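How to Weigh Bagged Orders Without Losing Your Mind

I love a good packing table, and a scale makes it so much better! Set yours on a flat, steady surface with a crate beside it, and keep the waiting bags off to one side. Switch it on, let the display settle at zero, then lay one bag across the middle of the platter.

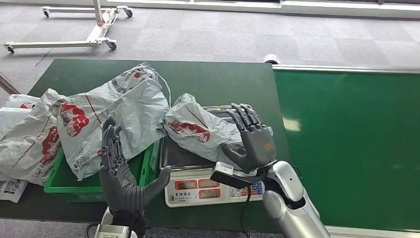

What if the bag hangs over the edge of the platter?

A little overhang is fine as long as nothing touches the table or the scale body — tuck in any loose corners and wait for the number to hold still.

Write the weight down, move the bag to the crate and grab the next one. Check for zero every time the platter is bare. After 11 bags you'll have a lovely rhythm going!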